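Speaker notes – "What the snack shelf sells before anyone tastes it"
Grorinmont small food producers' evening, August
Speaker: Hazel Szabo. Slides: Dwayne Ferreira.
Slot is 30 minutes including questions. Start at 7:15, water on the left side of the stand.

Slide 1. Title only. Say hello, thank the hall. Mention that I worked in packaging purchasing for a regional distributor before I started consulting, so most of this comes from invoices and returned stock.

Slide 2. Let them look for a few seconds before talking.
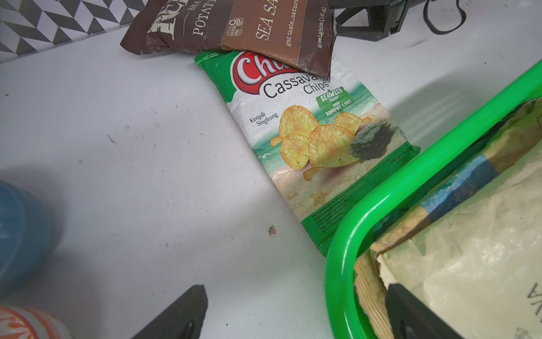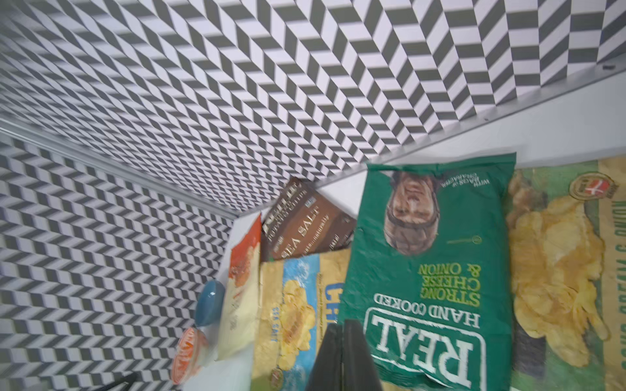 Ask the room how they pick a bag of chips when they don't know the maker. Take two or three answers. Usually somebody says price, somebody says flavor. Write both on the flip chart and leave them up.

Slide 3. The Staro story. Small kitchen, one fryer, good product. They sold at two markets and wanted to get into shops. First shop order was 138 bags. Clear bag, paper label, stapled top. The label said "Natural Chips" and nothing about flavor on the front. The shop sent back 50 of them after the date ran out. The buyer told them people picked up the bag, turned it over, and put it back.
Pause here. Ask who has had a return like that.

Slide 4. What they changed.
They put the flavor in the biggest type after the name.
They moved the weight to the lower front corner.
They dropped the word "Natural".
The recipe stayed the same. I want people to hear that, so say it twice.

Slide 5. Cost. This is where people start taking notes, so slow down. Printed film has a minimum order and the first quote scared them. Going from four colors to two brought the setup down to 879 dollars. They paid it out of market money over one summer. If someone asks for the printer's name, tell them to see me after – the prices have moved and I don't want to quote for him.

Slide 6. Names. Flikadance is the one I always get asked about. The owner liked the word and her kids liked the word, but shoppers couldn't tell whether it was a snack or a dance class. She kept it and added "Plantain Chips" right under it, same width. Cheap fix. Compare with Mbeki, a family name on a spice mix, where the plain name was fine from the start and the trouble was a lid that came off in shipping.
(Dwayne has the lid photo on a spare slide if there's time. Skip if past 7:35.)

Slide 7. Shelf position. You don't control it. Bags slump and get turned sideways, and the top third is often what shows. Hold up the sample bag, fold the bottom under, ask what they can still read. Do it again with the bag on its side.

Slide 8. Things to check before you approve a proof
Print it at full size and tape it to a real bag, filled.
Stand around six feet back.
Read the ingredients under bad light.
Scan the barcode with two different phones.
Check the date panel isn't under the seal.
Get someone outside the business to read every word out loud.

Questions. Likely ones: compostable film (yes, but ask about shelf life first), stickers over old stock (check with the state office), minimum orders.
Handouts are in the blue folder. Dwayne collects the sample bags at the door.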